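Short Play Night: Questions We Keep Getting

Posted in February by the Prinon script desk

Read this before you email. Most of what lands in the inbox is already answered below, and we're slow in February.

What is it?

An evening of new ten-minute plays at the Prirkovard, put on by Prinon. Script in hand, music stands, a few chairs. No sets to speak of. We pick the plays, find the actors, give each piece one long rehearsal and then it goes up in front of people.

How many plays get picked?

Eight in the evening, plus 4 held back as alternates. Alternates do get used. Last time two of them went on, one with a day's notice.

How many do you get?

137 last round. 62 the round before. So yes, it's gotten harder, and yes, we still read all of them to the last page.

Who can send something?

Anybody writing in English who is over eighteen. You don't need an agent or a degree or a credit. You don't need to live nearby, though we can't pay for travel.

How long is ten minutes?

Ten pages in standard play format, title page not counted. We will look at eleven. We won't look at fourteen with the margins squeezed. Read it out loud with a timer before you send it, pauses included. Plays with a lot of quick one-word lines run faster than the page count, plays with a lot of stage business run slower.

Can it be a piece of something longer?

Only if it stands up by itself. First scenes of full-length plays are the most common thing we turn down. They tend to stop right when something is about to happen.

Monologues?

Fine. We take one a year at the most, so the odds aren't great.

Musicals?

No. Nowhere to put a piano. A song inside a play is ok if the actor can sing it alone and you wrote it or it's old enough to be free.

How many characters?

Two to four is the easy range. Five gets tricky, because the same actors are in several pieces. If a part can be played by any age or gender please say so on the character page, it really helps with casting.
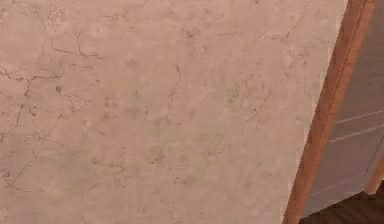 Can I send more than one play?

Two per writer, each in its own file. Send them together if you can. If a third shows up we read the first two we recieved and leave the other one.

Do you read blind?

First round, yes. Name off the title page, name off the header, name off the file itself. Contact info goes in the email. Second round the readers know who wrote what, mainly so we don't end up with both plays from one person.

Has it been produced before? Does that matter?

A reading somewhere else is no problem. A full production is. Classroom readings don't count as anything.

Is there a fee? Do I get paid?

No fee. Writers whose plays go up get $100 and two seats. Alternates get the two seats, and the $100 if they go on.

Who owns the play afterward?

You do. We ask for the one night and nothing else. No recording without your say-so in writing.

Can I come to rehearsal?

Please do, or call in. Bring small cuts. Don't bring a new ending. We had a new ending once at 5 pm on the day and the actors were very nice about it, but no.

Can I direct my own?

Not for this. Hearing somebody else handle it is most of the point.

Will I get notes if it's turned down?

Short answer, no, not enough of us. If your play made the second round we'll tell you, and you're welcome to ask for a paragraph.

What kind of thing do you like?

Hard to say without everybody writing the same play. Two people who want something from each other tonight. Funny is good. We get a lot of hospital waiting rooms and a lot of first dates, so those have to work harder. A writer can do anything with a park bench but we've seen alot of benches.

When do I hear?

Everyone gets an email, yes or no. If it's been two months, check your spam and then write us.

Last updated: February

Related
Formatting a script, the short version
Getting to the Prirkovard and where to park
Meireles Reading Room: monthly drop-in for playwrights
Estoser one-act workshop, how to sign up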